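Preguntas frecuentes sobre los hornos de sobremesa y la cocina compartida

En Vustavstead recibimos muchas preguntas sobre la cocina común, y una buena parte tiene que ver con los hornos pequeños. Hemos reunido las que más se repiten, con respuestas un poquito más largas de lo habitual, porque sabemos que quien llega nuevo a una cocina que no es la suya suele tener más dudas de las que se atreve a preguntar. Última revisión: septiembre de 2020.

¿Quién puede usar los hornos?
Cualquier persona que tenga el alta en la cocina compartida, y también sus invitados si van acompañados. No hace falta haber hecho ningún curso. Si nunca has usado un horno de sobremesa, pregunta por Hanane Bensaid, que estará encantada de pasar un ratito contigo (y casi seguro que te acabará contando su receta de calabacines rellenos, así que ve con tiempo).

¿Tengo que reservar?
Para calentar un plato, no. Para hornear durante más de media hora, sí, te lo agradecemos mucho. La hoja de reservas está en la puerta de la despensa y basta con poner tu nombre y la franja. Si ves que vas a terminar antes, tacha lo que te sobra y le alegrarás el día a alguien.

¿Cuánto consumen? ¿Puedo poner dos a la vez?
El horno grande llega a los 3.000 vatios y los pequeños se quedan en 2.000. El grande va siempre solo en su enchufe. Los pequeños pueden funcionar a la vez siempre que no esté encendido el hervidor en la misma pared. Ya sabemos que es un fastidio cuando a una le apetece un té, pero volver a subir el diferencial con medio edificio a oscuras es bastante peor.

¿Qué recipientes puedo meter?
Cerámica, vidrio apto para horno y metal sin mangos de plástico. Los platos de la vajilla Plama que guardamos en el armario bajo aguantan bien el calor suave, pero no los pases directamente de la nevera al horno caliente. Déjalos primero un rato sobre la encimera. Las fiambreras, aunque lleven tapa de cristal, mejor que no: las gomas se deforman y luego no hay manera de cerrarlas.

¿Cómo coloco el plato dentro?
Siempre sobre la rejilla, nunca en el fondo. Abre la puerta del todo antes de acercar nada, mete primero la rejilla hasta que haga tope y después pon el plato hacia el centro, de modo que quede espacio por los lados para que circule el aire. Si lo que llevas es alargado, colócalo en diagonal y verás que cabe en un plato mucho más modesto de lo que pensabas. Para retirar el plato, las dos manos - y manoplas, por favor, aunque creas que no quema. 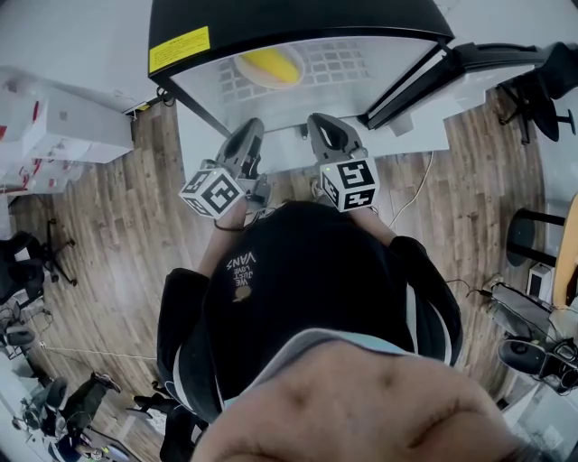

Plato redondo sobre la rejilla, con la puerta abierta hacia la derecha.

¿Hacia qué lado abre la puerta?
Depende del aparato. Conviene mirarlo antes de empezar a repartir cuencos por la mesa, porque una puerta que se abre de lado necesita su sitio libre y más de una vez hemos tenido que recoger una taza del suelo. Deja despejado ese lado y apoya tus cosas en el otro.

¿Puedo dejar la comida dentro mientras hago otra cosa?
Puedes salir un momento, claro, pero no del edificio. Pon el temporizador y deja una notita con tu nombre junto al horno. Si al acabar no apareces, quien venga detrás puede sacar tu plato y dejarlo en la encimera, tapado con un paño. Te pedimos que no te lo tomes a mal, porque en las horas de comer hay cola y todos venimos con hambre.

¿Cómo se limpia?
Con el horno frío y desenchufado. Un paño húmedo con unas gotas de jabón suave por dentro, otro paño para aclarar y un tercero seco. Las rejillas se sacan y se friegan aparte, con el lado amarillo del estropajo y no con el verde, que raya. Nada de aerosoles desengrasantes: dejan un olor que se pega a la comida siguiente, y la comida siguiente suele ser de otra persona. Si se te ha derramado queso o salsa, pon un cuenco de agua caliente dentro durante diez minutos y saldrá casi solo.

¿Dónde pido una rejilla o una bandeja de repuesto?
Las compramos a Dabbas y suelen tardar aproximadamente 26 días en llegar, así que avisa en cuanto veas una torcida o con el esmalte saltado. Escribe a Maya Atallah o déjale un mensaje en el tablón, indicando a qué horno pertenece. Las del horno grande llevan la referencia 3718 y no sirven para los demás, por mucho que uno empuje (lo intentamos en marzo y todavía se nota en la guía izquierda).

¿Y si algo huele raro o no calienta?
Apágalo, desenchúfalo y deja la puerta abierta. Después cuelga el cartel de Ustport, que es el taller que nos hace el mantenimiento, y apunta en él qué estabas cocinando y a qué temperatura. Esos dos datos les ahorran muchísimo tiempo. No intentes desmontar nada, ni siquiera la bombilla.

¿Puedo traer mi propio horno?
De momento no, lo sentimos. Los enchufes están repartidos y no queda ninguno libre para un aparato más. Si lo que tienes es una bandeja o un molde que ya no usas, eso sí, tráelo con mucho gusto y déjalo lavado en el estante de la derecha de la despensa.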